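**Manual de Acolhimento e Arrumação dos Quartos — Residência Hevwood**
Secção 4: Desocupação e preparação da cama antes da mudança de roupa

## 4.1 Âmbito

A presente secção aplica-se a todos os quartos individuais e duplos da Residência Hevwood, incluindo os do anexo Cillthorpe. Descreve o procedimento a seguir pelo pessoal de andares quando a cama de um residente se encontra ocupada por vestuário, aparelhos pessoais ou embalagens no momento em que deve ser mudada a roupa.

O procedimento não abrange os objetos guardados em armários e gavetas, tratados na secção 6, nem os artigos deixados no quarto após a saída definitiva do residente, tratados na secção 9.

A redação desta secção esteve a cargo de Bohdana Sydorenko, coordenadora de andares, com revisão de Ryszard Grabowska. Substitui as folhas avulsas em uso até dezembro, que devem ser retiradas das salas de apoio.

## 4.2 Material necessário

Antes de entrar no quarto, confirme que o carro de andares contém:

- um jogo de cama completo, da medida indicada na ficha do quarto;
- um tabuleiro raso com fundo de feltro, para aparelhos e objetos pequenos;
- dois cabides largos, de ombro reforçado;
- um saco de rede para roupa que o residente tenha assinalado para lavagem;
- etiquetas de quarto e lápis;
- a folha de registo em vigor.

> **Nota.** Os cabides de arame não são admitidos para casacos acolchoados. Os cabides largos podem ser requisitados ao armazém Kostiuk, com a referência interna 297.

## 4.3 Entrada no quarto

1. Bata à porta e identifique-se em voz clara.
2. Aguarde resposta. Na sua falta, bata segunda vez antes de utilizar a chave de serviço.
3. Deixe a porta aberta durante toda a intervenção.
4. Acenda a luz do teto, ainda que haja luz natural.
5. Se o residente estiver presente, pergunte-lhe se prefere arrumar pessoalmente os seus pertences. Em caso afirmativo, regresse mais tarde e anote a hora na folha de registo.

As intervenções têm início às 10h00. Os pedidos de adiamento recebidos na portaria até às 9h30 são comunicados ao piso pelo responsável de turno.

## 4.4 Observação prévia da cama

Nenhum objeto deve ser levantado antes de concluída a observação. Peças de cor próxima da do lençol, cabos e objetos finos passam facilmente despercebidos, sobretudo junto à cabeceira e sob as mangas dos casacos.

Proceda do seguinte modo:

1. Coloque-se aos pés da cama e observe toda a superfície.
2. Passe para cada um dos lados e verifique o que pende para o chão.
3. Identifique em primeiro lugar os aparelhos eletrónicos.
4. Identifique em seguida as caixas e embalagens, sem as abrir.
5. Deixe o vestuário para o fim. 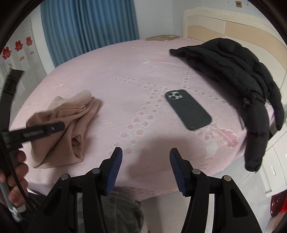
*Tempo de leitura da secção: 7 minutos*

Quando estão reunidos na mesma cama um telemóvel, uma caixa plana, uma malha dobrada e um casaco acolchoado, a ordem de recolha é a indicada nos pontos 4.5 a 4.8. A ordem mantém-se ainda que um dos artigos falte. Havendo mais do que um artigo do mesmo tipo, retira-se primeiro o que estiver mais próximo da borda.

O estampado do lençol merece atenção própria. Num lençol cor-de-rosa com fiadas de pontos e motivos florais, um botão, um brinco ou um comprimido confunde-se com o desenho. Nos lençóis estampados, a observação é completada com a passagem da mão aberta sobre as zonas livres, da cabeceira para os pés.

## 4.5 Telemóveis e outros aparelhos

1. Certifique-se de que tem as mãos secas.
2. Pegue no aparelho pelas arestas laterais da capa, com as duas mãos.
3. Mantenha-o na posição em que foi encontrado. Um telemóvel pousado com o ecrã para baixo é transferido com o ecrã para baixo.
4. Pouse-o no tabuleiro de feltro, afastado de outros objetos rígidos.
5. Coloque o tabuleiro sobre a secretária ou, na falta desta, sobre a mesa de cabeceira.

> **Cuidado.** Não apoie os dedos sobre as lentes da câmara. Nos modelos com módulo saliente de três lentes, a pega faz-se pela metade oposta ao módulo.

> **Cuidado.** É proibido premir botões, responder a chamadas, silenciar alarmes ou desligar aparelhos. Se um aparelho tocar durante a intervenção, deixe-o tocar.

Um aparelho ligado à corrente não deve ser desligado. Desloque-o apenas até onde o cabo o permita sem tensão e mude a roupa de cama em duas metades, conforme o ponto 4.10.

## 4.6 Caixas e embalagens

1. Levante a caixa mantendo-a horizontal, com uma mão por baixo.
2. Não a abra, não a agite e não a volte.
3. Pouse-a sobre uma superfície firme, com a mesma face para cima.
4. Não coloque nada sobre a caixa, incluindo o tabuleiro dos aparelhos.

As caixas vazias são tratadas como caixas cheias. Só o residente pode dar indicação para que uma embalagem seja levada para o lixo ou para a reciclagem, e essa indicação deve constar da folha de registo.

## 4.7 Malhas dobradas

As malhas caneladas deformam-se quando são suspensas e perdem a dobra quando são erguidas por uma só ponta. Por esse motivo, são sempre deslocadas em bloco.

1. Introduza as duas mãos abertas por baixo da peça, com as palmas para cima.
2. Levante-a sem a desdobrar.
3. Transfira-a para a prateleira aberta do roupeiro ou para o assento da cadeira.
4. Se a dobra estiver irregular ou a peça se tiver aberto num dos lados, deixe-a como está.

A peça só pode ser dobrada de novo a pedido do residente. Nesse caso, estenda-a sobre o lençol lavado, com a frente para baixo; recolha as mangas sobre as costas, em linha reta; dobre os dois lados até ao centro e, por último, a metade inferior sobre a superior. Uma gola alta fica para o interior da dobra.

> **Nota.** A roupa dobrada não deve ser presumida lavada nem por lavar. Utiliza-se o saco de rede exclusivamente para as peças que tragam a etiqueta de lavandaria preenchida pelo residente.

## 4.8 Casacos acolchoados

Os casacos acolchoados ocupam muito volume e são frequentemente estendidos sobre a cama, com uma manga pendente ao lado do colchão. São a última peça a retirar, pois podem ocultar objetos pequenos.

1. Verifique se alguma parte do casaco está presa entre o colchão e a estrutura da cama ou entre a cama e um móvel.
2. Recolha primeiro a manga pendente, trazendo-a para cima do colchão. Não puxe o casaco pela manga.
3. Verifique se há cordões ou reguladores soltos e liberte-os com a mão.
4. Levante o casaco pelos dois ombros, devagar e a baixa altura, para que um objeto solto caia sobre a cama.
5. Observe a superfície que estava coberta.
6. Pendure o casaco num cabide largo, no varão do roupeiro. Feche o fecho apenas até metade.

> **Cuidado.** Não esvazie nem apalpe os bolsos. Se um objeto cair de um bolso, coloque-o no tabuleiro e registe o facto.

> **Cuidado.** Não comprima o casaco para ganhar espaço e não o pouse sobre radiadores. Se o roupeiro estiver cheio, use o cabide na parte exterior da porta.

Um casaco húmido é pendurado na casa de banho, com a porta entreaberta, deixando-se aviso escrito sobre a secretária.

## 4.9 Remoção do lençol de baixo

Com a cama livre, retire o lençol ajustável pela ordem seguinte:

1. Solte os dois cantos dos pés.
2. Solte os dois cantos da cabeceira.
3. Dobre as extremidades para o centro, sem sacudir.
4. Apalpe o conjunto antes de o colocar no carro. Se sentir algo rígido, reabra-o sobre o colchão.

Os lençóis pertencentes ao residente são identificados com etiqueta de quarto e seguem em saco próprio. A lavandaria Gukine trata quase 3000 peças por mês para a Residência, e uma peça sem etiqueta dificilmente regressa ao quarto de origem.

## 4.10 Colocação do lençol lavado

1. Confirme a medida e o lado direito do tecido. Nos estampados, o desenho mais nítido fica para cima.
2. Ajuste um canto da cabeceira e, em seguida, o canto oposto, na diagonal.
3. Ajuste os dois cantos restantes.
4. Alise do centro para os lados e prenda o excesso sob o colchão.

Quando não for possível libertar toda a cama, solte apenas a metade livre, enrole o lençol usado até ao centro e coloque a primeira metade do lençol lavado. Transfira depois os objetos para essa metade, pela ordem dos pontos 4.5 a 4.8, e complete o outro lado.

## 4.11 Reposição dos pertences

Os pertences não voltam à cama, salvo indicação escrita do residente. O telemóvel permanece no tabuleiro, em local visível a partir da porta; a caixa e a malha ficam onde foram pousadas; o casaco fica pendurado.

Preencha um aviso de deslocação com a localização de cada artigo e deixe-o sobre a almofada. Os avisos são fornecidos em blocos de 1000 e requisitam-se a Fedir Zakharchenko, no gabinete 19.

## 4.12 Registo e ocorrências

A folha de registo é preenchida no próprio quarto, antes de fechar a porta. Dela constam o número do quarto, a hora de entrada e de saída, os artigos deslocados e a rubrica de quem interveio.

Em caso de dano, ou se um objeto caído não puder ser recuperado, suspenda a intervenção, deixe tudo na posição em que se encontra e contacte Volodymyr Savchuk, responsável de turno. No anexo Cillthorpe, o contacto é Tsutomu Arai. As reclamações apresentadas diretamente pelo residente são recebidas na portaria e seguem os trâmites da secção 11.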